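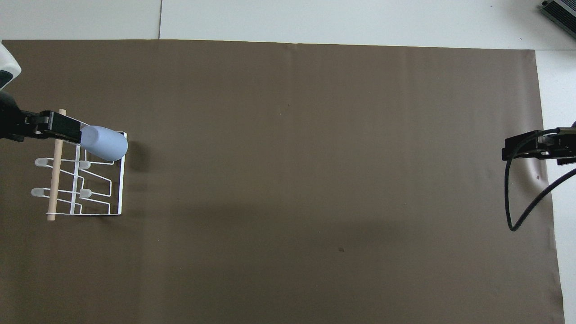

*Cup duty on the Skunden two-arm kit, left arm working, right arm waiting its turn.*

Skunden has put its two-arm tabletop kit up for rent, and I've been over at Bondport poking at one so you don't have to sign anything yet. Rentals open to everybody in September. Until then it's a sign-up list, and the list was at 541 names when I asked (one of them is mine, full disclosure).

So what do you get? Two arms with black grippers, the cables, a laptop with the Reddy software already on it, and a phone number that a real person picks up. I called it twice to make sure. You supply the table. Rent is $300 a week with a two-week minimum, or you can buy the whole thing outright for $3,844, and shipping both ways is in the rental price. Customs isn't, if you're outside the States.

The job everybody tries first is the cup rack, and I'm no different! You tape down some brown paper, set a little white wire rack on it, and get an arm to deal with a cup. The rack I used has a wooden dowel along one side and rubber tips on the prongs, and the cup is a pale lavender-blue thing with a smooth, matte finish. Sounds like nothing. It took me most of a morning.

You teach it by moving the arm yourself while Reddy records, then you play it back, then you fix the parts where you were sloppy. My first tries came down on the prong at an angle and shoved the whole rack sideways. Once I slowed down near the end of the move (there's a slider for it, buried two menus deep, and I really wish it was on the main screen) things went a lot better. By lunch I had a run I could start and then walk off to get coffee. I came back to a cup on its prong and may have said "ha!" out loud to a room full of people trying to work.

Things I liked: the grip setting is easy to understand, and it goes down low enough that I stopped worrying about squashing stuff. The stop button stops it right away. Both arms come out of the box ready to bolt down, and I had mine going in less time than my last bookshelf took.

Things I didn't: the cables. They hang in big loops, and you have to keep an eye on where they swing when you plan a move, especially if both arms are going to meet in the middle. Skunden ships a handful of clips, but they're stingy with them and I ended up using tape. The software also wants to update every time you open it, which gets old fast on slow wifi. And using two arms together is clearly the newer part of the product. One arm at a time felt solid to me. Passing a cup from left to right worked on some tries and flopped on others, and I couldn't always tell you what I'd done differently.

I asked Ardalan Shirazi, who runs the rental side at Skunden, about the handoff trouble. "Yeah, we know," he told me. "There's a new version coming before September and that's mostly what's in it. I'd tell people to start with one arm and get comfortable." He also said more cable clips are going in the box, so I'm taking partial credit for that one.

The obvious thing to compare it with is Grudotby's single-arm rental. I had one of those over the winter and it was fine, a bit quicker to teach, but you're stuck with jobs that need just one hand. If all you want is to pick a thing up and put it down somewhere else, I'd still go with Grudotby and keep it simple. If you want to hold a bag open while something gets dropped in, or steady a tray, you need the second arm and Skunden is the one I'd try.

Bondport is keeping its kit set up through the end of summer and you can book an hour on it at the front desk. Bring your own cup, or whatever it is you want moved. I'm going back with a box of my kid's plastic bowls, which are much more slippery, and I'll post how that goes.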